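# The Case for Keeping the Planner in View

*Position essay, Prurkbridge Automation Software Unit, March 31, 2026*

It has become common to speak of bin picking as a matter of perception alone. Better cameras and larger models have certainly moved the field forward, and this unit has benefited from both. It is our view, however, that the attention paid to perception has drawn effort away from the software that stands between a detected object and a moving arm. That software deserves the same care, the same budget and the same standard of review.

Consider what is asked of a control stack when a bin holds mixed goods. A clear bottle may stand close to a wall. A thin, curved item offers very little surface to hold, and transparent packaging returns poor depth readings. The perception layer will produce a ranked list of grasps for such a bin, and most teams will judge the system by the quality of that list. Whether the arm can reach the first entry without touching the wall is a separate question, and it is often settled late, by a planner that was configured once and then left alone.

Our own record is instructive. In July of last year we reviewed the logs of 2732 pick attempts made under Rudel, the planning package then in use at Prurkbridge. The largest single group of failures came from grasps that were correctly detected and then abandoned, as the planner found no path within its time limit. Retraining the detector would have done nothing for them.
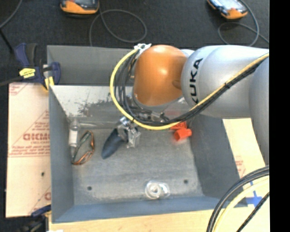

The cables and hoses carried on the outside of an arm provide a second example. They are seldom modelled with any accuracy. In many cells they are represented by a padded cylinder around the last joints, and the padding is chosen by whoever happened to set up the cell. If it is too generous, the corners of the bin become unreachable on paper. If it is too thin, the planner will approve motions that drag a cable across the rim. We have seen both settings in the same building, in two copies of what was meant to be one configuration file.

We therefore recommend that collision models be placed under version control together with the planner's source code, and that no change to either be accepted without a replay of stored cases. The Cirkomis replay tool, maintained by this unit, runs its standard set in about 15 minutes. That is a small price to pay before a change reaches a real arm.

It will be objected that learned policies, which pass directly from image to motion, will soon make such work unnecessary. We take this seriously. The Escobar trials at our second site use a policy of this kind, and its handling of awkward poses is impressive. Yet even there, every motion passes through a conventional safety check, and that check relies on the same geometry. In 5 of the trial runs the check stopped the arm over an error in the recorded bin height. The policy had no part in the fault.

Funding for the coming period should reflect these findings. We ask that one full post be assigned to planning and collision tooling, separate from the perception group and reporting on its own measures. Time limits, padding values and rejected paths should appear in the monthly figures beside detection scores, so that those who approve the budget can read them together.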